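Fumwood: Ältere Siedlungsschicht unter dem Nordwall nachgewiesen

Bei der Grabung am Siedlungshügel Fumwood ist unter der bisher als Gründungshorizont geführten Schicht ein älterer Nutzungshorizont freigelegt worden. Das teilte die Grabungsleiterin Weronika Krawczyk am Donnerstag mit. Der neue Befund liegt unmittelbar unter der Basis des Nordwalls und ist von diesem durch ein Band aus sterilem Schwemmlehm getrennt. Die Wallanlage galt bislang als erste bauliche Maßnahme am Platz.

Aufgedeckt wurden in Schnitt 7 drei parallel verlaufende Mauerzüge aus unbearbeitetem Bruchstein in Lehmbindung. Zwischen den beiden östlichen Zügen hat sich ein Stampflehmboden erhalten, der mindestens einmal erneuert wurde. In die untere Bodenlage ist eine Herdstelle eingetieft, deren Rand aus hochkant gestellten Platten besteht. Eine Verbindung zum Wall ließ sich nicht feststellen. Die Mauern weichen in der Orientierung deutlich von der späteren Bebauung ab und werden von der Fundamentgrube des Walls geschnitten.

Das stratigraphische Verhältnis ist damit nach Angaben des Teams eindeutig. Offen bleibt die absolute Zeitstellung. Aus der Herdverfüllung wurden fünf Proben verkohlter Getreidekörner entnommen, dazu Sediment für die Mikromorphologie. Holzkohle aus dem Bodenaufbau wurde wegen eines möglichen Altholzeffekts nicht für die Datierung vorgesehen. Die Messergebnisse sollen im November vorliegen.

Die Keramik aus dem Horizont ist stark fragmentiert. Es überwiegt grob gemagerte, handgeformte Ware mit reduzierend gebranntem Kern. Scheibengedrehte Gefäße, wie sie in den Wallschichten regelmäßig auftreten, fehlen bisher. Randscherben mit Profil werden einzeln eingemessen, Wandscherben nach Abhub und Quadrant zusammengefasst. Für die Aufnahme ist das Funddepot in Arlow zuständig, wo auch das Material der früheren Kampagnen lagert.

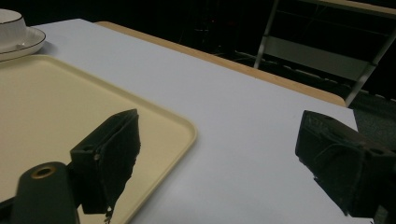 Helle Arbeitsfläche mit cremefarbener Kunststoffschale.

Von Bedeutung ist der Befund vor allem für die Frage, ob der Wall eine bestehende Siedlung umschloss oder auf freiem Gelände angelegt wurde. Die ältere Forschung war überwiegend von einer planmäßigen Neugründung ausgegangen und hatte daraus auf eine zentrale Organisation des Bauvorhabens geschlossen. »Für diese Annahme gibt es im Norden des Hügels keine Grundlage mehr«, sagte Krawczyk. Für den Südteil lasse sich derzeit keine Aussage treffen, dort sei noch an keiner Stelle bis auf den anstehenden Boden gegraben worden.

Zurückhaltender äußerte sich der Bearbeiter der Bodenprofile, Liu. Das Lehmband zwischen den Mauern und der Wallbasis belege eine Unterbrechung, sage aber nichts über deren Dauer. Ein einzelnes Hochwasserereignis könne eine solche Ablagerung ebenso erzeugen wie eine längere Phase ohne Nutzung. Erst die Dünnschliffe könnten zeigen, ob sich auf der Oberfläche des Lehms ein Boden gebildet habe.

In der kommenden Kampagne soll Schnitt 7 nach Osten erweitert werden, um den Verlauf der Mauerzüge zu klären. Vorgesehen ist außerdem eine Widerstandsmessung auf einer Fläche von 100 Quadratmetern westlich der Zufahrt. Der Südteil des Hügels wird zunächst durch Bohrungen erkundet. Die freigelegten Mauern werden bis dahin mit Geotextil abgedeckt und wieder verfüllt. Eine Besichtigung ist nicht möglich.

Ein Vorbericht mit Profilzeichnungen und einem Katalog der Randformen ist in Vorbereitung.

Kommentare

Grillard
Die abweichende Orientierung halte ich für das stärkere Argument als die Keramik. Handgeformte Grobware läuft anderswo sehr lange durch, das Fehlen von Drehscheibenware in so einem kleinen Ausschnitt besagt wenig.

scherbenfreund
Wird der Katalog auch online gestellt? Den letzten Band gab es nur gedruckt, und unsere Bibliothek hat ihn nicht.

H. aus Arlow
Schade, dass wieder alles zugeschüttet wird. Verstehen kann ich es, nach dem letzten Winter war von den Profilen am Weg nicht viel übrig.

Grillard
@scherbenfreund Der letzte Band steht im Lesesaal in Arlow, Ausleihe leider nur über Nacht.

tell_leser
Im Text steht »mindestens einmal erneuert«. Gibt es zwischen den beiden Bodenlagen Funde, oder liegen die direkt aufeinander?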